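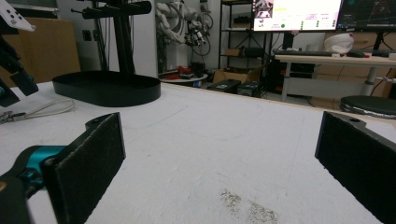
Chapter 5
What It Really Costs: Planning and Buying Your Equipment

Before you read on, go back to the picture and price it. Take a pencil and write down everything you'd have to pay for to end up with that room. Give yourself a few minutes and don't peek at the next paragraph.

Most of my students start with the white robotic arm at the back, and fair enough, it's the big-ticket item. Then they add the monitors. After that the pencils slow down. Very few people write down the table the gripper is working over, or the shelving, or the cables (look how many cables!), or the stool. Almost no one writes down the black finger pads right at the front, and those pads are what I'd like you to think about first. See the upper edge of the left one, how rough and frayed it looks? Whatever pads like that are made of, whoever runs that room should have a line in the budget for the next set.

I've been planning robot purchases for teaching labs and small shops for most of my working life, and I still get caught by the small stuff. My first real budget was for a packing cell at Widside. I was so proud of it. I had the arm, the controller, the gripper, the freight and the training days, all in a tidy column with a total at the bottom. Jaqueline Zavala, my boss then, read it through twice and asked me what the arm was going to be bolted to. I didn't have an answer. The pedestal, the anchors and the floor work were nowhere on my sheet, and we had to go back upstairs and ask for more money before we'd bought a single thing. I can still feel my ears going red.

So this chapter is slower than the last one. Chapter 4 was about picking the right arm for the job: reach, payload, repeatability, all the numbers in the brochure. Now we deal with everything that isn't in the brochure, and with when you pay for it.

What you'll be able to do by the end

You should be able to sort a purchase into the five budget groups used in this book, write an equipment list someone else can check, tell a purchase cost from a running cost, plan the order things get delivered in, and read a supplier's quote well enough to see what's been left out. The worksheets at the end of the chapter use the Brolton case, and I'd suggest doing them in pairs.

Words to know

Capital item: something you buy once and keep for years, like an arm or a welding table.
Consumable: something that wears out or gets used up in normal work, like finger pads or suction cups.
End effector: whatever is fastened to the end of the arm to do the job. Grippers are one kind.
Integration: the labor of making separate pieces work together.
Lead time: how long you wait between placing an order and having the thing in your hands.
Contingency: money set aside for costs you can't name yet.

5.1 The five groups

Every list I write now goes into the same groups, and I fill them in the same order, even on the tiny jobs where it feels silly.

Group one is the machine. Arm, controller, teach pendant, and the cables that run between them. Check the cable length before you sign. The standard length on the quote suits the supplier's showroom, and your controller may have to sit on the other side of an aisle.

Group two is the tooling, meaning everything that touches the work. Grippers, fingers, pads, quick-change plates, brackets, and the little screws that hold it all together. Tooling gets shortchanged more than any other group because it looks cheap next to the arm. Price it per set and then ask how many sets you'll go through.

Group three is the place. Pedestals, tables, shelving, lighting, power, air, network, guarding, floor space. I put storage in here too. Look past the table in the opening picture and you'll find a shelving unit, an open cardboard box on the floor, black cases sitting beside each other. Equipment arrives in packaging and it comes with spares and accessories, and all of that has to live somewhere. If you draw a floor plan with no storage on it, the storage will be your floor.

Group four is computing. Monitors, desks, keyboards, licenses, backup drives, and the workstation itself. Licenses deserve their own line each, with the renewal month written beside them. I once had a simulation license run out in December, in the middle of a commissioning job, with the purchasing office closed for the holidays. It made for a long month.

Group five is people. Training, installation, safety assessment, programming hours, and the time of your own staff, which so many budgets treat as free. It isn't free! If a technician spends mornings teaching points on a new arm, some other machine is going without a technician.

5.2 Buy once, pay often

Here's the story I tell about consumables. At Haldane I helped set up a gripper station for small molded parts. The finger pads came in sets at $92 a set, and the budget had one set in it, the one that came with the gripper. Nice and neat. The parts had a gritty coating on them, though, and the pads wore much faster than the catalog suggested. By the end of the first year we'd gone through 10 sets.

Do the arithmetic with me. Ten sets at $92 is $920. Is that a scary number next to the price of an arm? No, of course not. But there was no line for it, so every single set had to go through a special request, with a form and a signature, and the station sat idle while the form went around the building. The idle time hurt us far more than the pads did.

Roxana Llanos ran the station, and she fixed it in the plainest way possible. She put a wear check on the morning sheet, set a level for reordering, and got a small yearly allowance approved up front. I've copied her system everywhere I've gone.

For each thing on your tooling list, then, write down three facts: what it costs, how you'll know it's worn out, and how long a replacement takes to arrive. If you don't know the wear rate, say so in the plan and budget for a trial period. A reviewer can work with "unknown, to be measured." A blank cell just looks like you forgot.

Try it: Pick any tool in your own lab with a part that rubs, grips, cuts or seals. Find the replacement price and the lead time. Then ask the person who orders it whether there's a spare on the shelf. I'll bet you get at least one interesting face.

5.3 Reading a quote

We'll spend a good chunk of this chapter on the Cluvum quote, which is printed in full at the end of Section 5.3. It was put together by Prys Pritchard, who sold equipment for years before he came over to teaching, and he built it with all the gaps he used to see from the other side of the desk. Freight is listed and unloading isn't. Training is included, but only at the supplier's site. The gripper is on there and its mounting plate is not.

Prys has a habit I'd like you to pick up. He reads a quote with a pencil and asks of each line, "And then what?" The arm arrives at the dock, and then what? Someone has to move it. It gets moved, and then what? Someone has to lift it onto its base, so is there a hoist? Keep going until the thing is running parts, and you'll have a page of questions to send back. Suppliers don't mind, by the way. The good ones are relieved.

A word on cheap lines. The smallest item on the Cluvum quote is an adapter cable at $110, and in my classes it's the one that gets crossed out when I ask for savings. Go ahead and cross it out if you like, but first find out what it connects to. (You'll find out in Worksheet 3. I won't spoil it.)

5.4 Getting the order right

A budget tells you how much, and a plan has to tell you when. Myfanwy Lewis and Thirumalai Kamath, who tested these worksheets with their own classes, both told me this was where students struggled most, so I've rewritten the section with more worked steps and a blank timeline you can copy.

The short version is that you order by lead time and install by dependency. The part with the longest wait gets ordered first even if it's the last thing you'll bolt on. The floor, the power and the table have to be ready before the arm shows up, and the arm should be ready before the training days are booked. Get those tangled up and you'll be paying a trainer to drink coffee next to a crate. I've been the person pouring that coffee.

Keep the list you made from the opening picture somewhere safe. Now sort it into the five groups, put a question mark beside every item you can't price, and bring it with you to Section 5.1, Worksheet 1.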